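Personal Finance for Non-Majors
Handout 6: Fees, spreads and the price of "free"
Prepared by Leonie Kofler, March 2018

Bring a calculator to this one. Your phone has one, somewhere behind the games.

Last time we bought an imaginary share of an imaginary company and held it for a year. Several of you wrote that this cost nothing, as the broker's home page had the word FREE on it in large green letters. Today we go looking for the bill.

1. The spread

At any moment a share has two prices. The bid is what buyers will pay you. The ask is what sellers want from you. You buy at the higher one and sell at the lower one, and the gap stays with somebody who is not you.

Suppose Clolmont Mills is quoted at 9.90 bid and 10.00 ask. You put in $1,000 and get 100 shares. You change your mind before the coffee is cold and sell at 9.90. You now have $990 and a story. No commission was charged at any point.

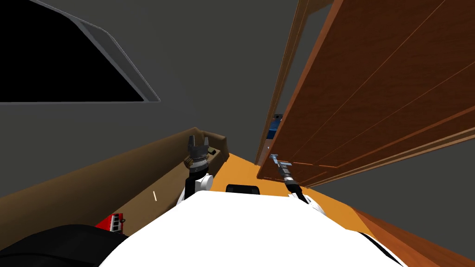
Heavily traded shares have thin spreads, often a penny. Small companies, odd bonds and most coins with an animal on them have wide ones. The spread also tends to widen when everyone is in a panic, so the exit gets narrower as the crowd gets bigger.

Write down: half the spread is the usual estimate of what one trade costs you. A round trip costs the whole thing.

2. Annual fees

A fund charges a percentage of what you hold, every year, whether it had a good year or spent it lying down. The charge comes out of the fund itself, so you never get an invoice. People who will drive across town to save a dollar on gas pay this for decades without a murmur.

Take two funds that each earn 5 percent before costs. Lurkgate Index charges 0.2 percent. Marino Select charges 1.5 percent and has a much nicer brochure. Subtract the fee from the return each year (close enough for our purposes) and compound what is left. Do it for 20 years before you read on. The answer is at the back, and Damian Grabner, who marks these, can tell when you have copied it.
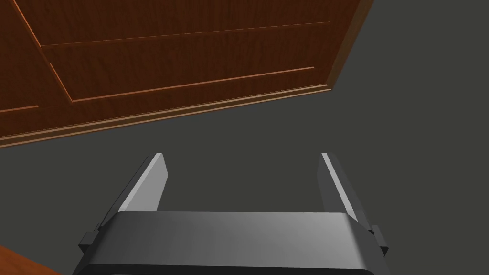
Wood-grain cabinet door with raised panels, seen from below. Computer rendering.

Note that the fee is charged on the whole balance. Set it against the return instead and it looks less modest: 1.5 out of 5 is almost a third of what your money earned.

3. Things to look for in the small print

– Account fees. A flat $2 a month is nothing on a large balance. On $400 it is 6 percent a year, and your savings account is now a hobby.

– Currency conversion. Usually a markup on the exchange rate, and seldom listed under "fees."

– Exit charges. Look under "transfer," "closure" and, in one case I treasure, "farewell." 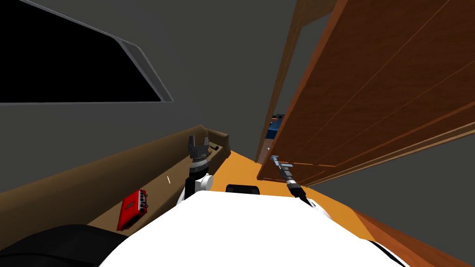

4. For next time

Read the Hanwood fee schedule in the course packet, all four pages, including the footnotes. Then answer in a paragraph or two:

a) Which charges depend on how much you hold, and which on how often you trade?

b) A customer holds $400 and trades once a month. Which charge hurts most?

Answer to section 2, per $1,000 invested: Lurkgate $2,554, Marino $1,990.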